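Plellbridge Hand-Held Gripper Kit, Two-Hand Set
Demonstration collection for robot learning research 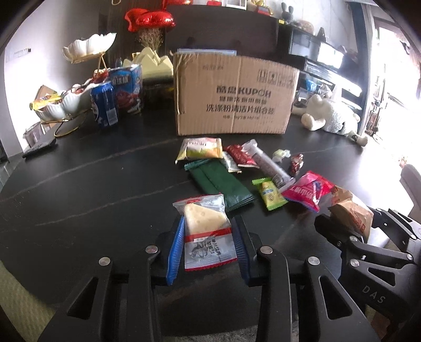 Picking up a packaged cake with the blue ribbed finger pads, second gripper at right.

The Plellbridge kit is a pair of hand-held grippers for recording manipulation demonstrations without a robot. The operator holds one gripper in each hand and does the task in the normal way. The recordings are later used to train a policy for a two-arm robot with the same fingers.

We developed the kit together with the research group at Clolevport, who needed demonstrations from real living rooms and kitchens. Moving a robot arm into a home takes most of a day. The kit travels in one carry case.

What the method measures

Each gripper records video from its own camera, the opening of the fingers, and the position of the hand in the room. The three streams share one clock. After the session, the Istier software aligns them and cuts the recording into single episodes, one for each object handled.

Snack packets are a good test for this method. The film is shiny and it changes shape when you press it, and the thing inside may be soft. A policy which learned only from rigid blocks will often close too far. For this reason we ask operators to include wrapped food in every household set, mixed with paper packets, small sweets and long thin sticks, on whatever table the home has.

Result from the packet study

In January the Clolevport group finished a study with 782 episodes of packet picking, all collected with this kit. The policy was then tested on a two-arm robot for 200 trials, with packets that were not in the training set. It failed in 39 trials. Most failures were flat wrappers lying close against the table, where the finger tips slid over the film and did not get under the edge. Filled packets were much easier.

The group also trained a policy on the same episodes with the finger opening signal removed. This policy could still find the packet, but it squeezed soft cakes more than we would like. We recommend to keep the opening signal in all training, also when storage is limited.

The study did not include glass, liquids or anything heavier than a full drink can, so please do not read the numbers as valid for these.

Finger pads

The ribbed pads are a wearing part. Check the ribs before each session and change both pads of a finger pair at the same time. If one pad is new and the other is worn, the object will turn in the grip, and the policy learns this turning too. Clean with a damp cloth only. Alcohol makes the surface hard.

In the kit

2 hand-held grippers
Finger pads, fitted, with one spare set
Charging cable and carry case
Istier software licence, single site
Printed operator guide

Ordering

The kit is sold to universities and company laboratories. Pads can be ordered separately. Ivanov mounting plates, for fixing the same fingers on a robot arm, are listed on the accessories page. Please tell us the model of your arm when you order, as the bolt pattern is not the same for all.

Page updated Apr 24, 2019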